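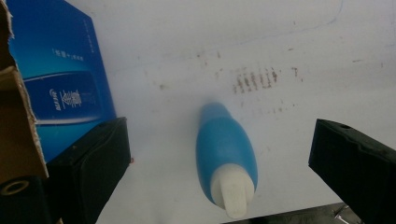 Blue bottle on its side between the fingers, cap end toward the gripper.

6 min read

April 29, 2021

Long entry today, sorry to whoever has to read back through it (probably me, in May). I want to get the dropout business down while it's fresh.

The short version is that the hand-held gripper lost its finger width reading in the middle of a batch and we didn't catch it until after lunch. The video is fine all the way through. The width channel just freezes at whatever value it last had, and the logger keeps happily writing that same value with good timestamps, so every check we have passed it. Teodor only spotted it when he plotted the bottle set for Rodica and found a flat line where there should have been a nice row of dips. Bless him for plotting things!

Of 120 recordings in the batch, 77 are good. After that the line goes flat and stays flat. I have moved the rest into the "hold" folder and please, nobody delete them, the video may still be useful for the Costache people even with the width missing.

What I tried, in order:

Swapped the data cable for the spare. No change. Put the old one back so we don't end up with two suspects.

Restarted the logger without touching the gripper. Width came back, which got me very excited, and then it froze again after 3 open-and-close cycles. So a restart clears it but doesn't cure it.

Opened and closed on nothing, slowly, with the live plot up on the other screen. 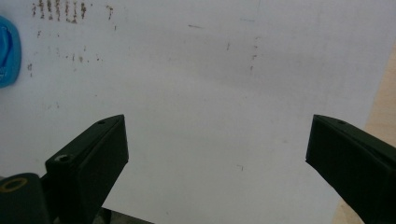
With no load I could go on for ages and the trace stayed perfectly healthy, which had me doubting the whole story for a while. Then I went back to squeezing the bottle and it froze almost at once. Closing hard on something seems to be what does it. My best guess is the little connector behind the encoder board, which has some play in it and could well be shifting when the fingers take load. Keith had the same feeling about the Maltia unit last year, though he never wrote it up (Keith, if you're reading, this is a hint).

The second fault is ours, and it bothers me more. The logger should never repeat a stale value without saying so. If this had been driving the arm, the controller would have believed the fingers were open when they weren't, and I don't like to think about somebody's hand being near it. I talked it over with Annick and we agreed that nothing recorded on this gripper goes to the arm for replay until there is a stale-data stop in place. I've put a tag on it saying so.

To do:
- Me: reseat the connector, add strain relief, repeat the squeeze test with the same bottle
- Teodor: raise an error if the width timestamp from the board stops advancing (ticket 527)
- Annick: ask Reltell whether they sell the locking version of that connector
- Rodica: hold off on the bottle set, I'll tell you when

I did wiggle the connector by hand before packing up and got one freeze in a good many tries, so call it suggestive. More tomorrow.

M. Pfeiffer

Kaltley Workshop Notebook | Questions to Mareike Pfeiffer | Back to top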